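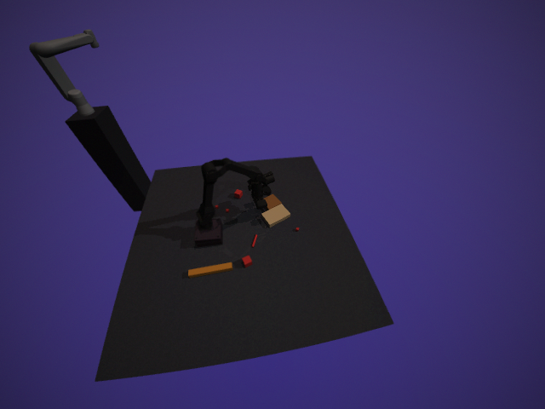 Wundby Tide and Weather Diary

README for the transcribed edition

Welcome! This folder holds a typed-up copy of the harbour diaries kept at Wundby, a small fishing village with one pier, two slipways and a great deal of weather. The diaries were written in pencil and later in biro, and they record the wind, the sky, the height of the water on the pier gauge and whatever else the writer felt like putting down that morning. Quite often that was herring. Sometimes it was a neighbour's goat.

I started typing them up because I wanted to look up one storm, and then I couldn't stop reading. I hope some of you get hooked as well.

What's in the folder

diary.csv - the main table, one row per entry
pages.csv - which entry came from which notebook and page
words.txt - a list of local words with their meanings
places.txt - the spots named in the diaries, with notes on where they are
changes.txt - what has been altered between versions

The full set runs to 26 notebooks. The longest one has 364 entries, so its writer missed just one day in the year (a wedding, going by the entry for the morning after, which is very short and in shaky handwriting).

The columns in diary.csv

entry_id: a plain number, given in the order the entries were written. If two entries share a day they still get a number each.

time: the time of day as written. Most entries were made at 7 in the morning. "After milking" and "before chapel" have been left just like that, and I haven't tried to turn them into clock times.

wind_dir: one of the eight main compass points, or "all over the place", which the second writer used whenever the wind kept shifting. I love this and refuse to tidy it away.

wind_words: the writer's own words for the strength of the wind. There is no Beaufort number. I did try adding one, but the same writer used "fresh" for a breeze that dried the washing and for one that took the roof off the net shed.

gauge_cm: water height on the pier gauge in centimetres. The early notebooks used feet and inches and these have been converted. The original reading is kept in the next column, gauge_orig, so you can check my sums. The highest reading anywhere is 225, and the entry beside it says only "wet in the kitchen".

sky: free text.

notes: everything else, and the best part by far. Boats in and out, first swallows, the price of coal, quarrels over moorings.

unsure: "y" if any word in the row was hard to read. Doubtful words are in square brackets with a question mark after them.

How the typing was done

Each notebook was typed once by me and then read back aloud by Saranya Warrier while I followed along on screen. It's slow, but it catches things the eye slides over - we found a whole week I had skipped in the third notebook, and a "whale" that was really a "while". Spelling has been kept as the writers had it. Crossed-out words are included only where they can still be read, with a tilde on each side.

Things to watch out for

The gauge was moved. At the start of the ninth notebook the old board was taken off the pier end and put up again beside the Gereo slipway, and nobody wrote down the difference in level. Please don't join the readings before and after into one long line. Treat them as two separate records.

January is patchy in nearly every notebook. The ink froze one year, and in others the writer stayed indoors and guessed. Guessed readings are marked in the notes wherever the writer owned up to it.

Drurard is spelt four different ways. All four mean the same rock, the one that shows at low water north of the pier. Search for "Dru" and you'll find nearly every mention.

The Rodrigues is a boat. It turns up in the notes so often that people have written to ask me who he was!

Some names of living people's parents and grandparents appear in the notes. Two families asked for a handful of lines to be left out, and those rows say "line withheld" in the notes column.

What you could do with it

There are 900 bird sightings in there that haven't been looked at properly, mostly first and last dates for the year. School classes have had a lovely time plotting the gauge readings against the moon. If you write songs or stories, try the sixth notebook, where the entries get longer and longer through the spring and then stop for a fortnight.

Using and sharing

Free for anyone to use, copy and change. Please say that the text comes from the Wundby diaries and mention which version you used.

Mistakes

I'm sure there are plenty left. Send me the entry_id and what you think it should say, and I'll go back to the notebook and look. If you know any of the local words still marked "meaning not known" in words.txt, I would be thrilled to hear from you. "Slobbering" as a kind of rain has been solved, but "a gant sky" has not.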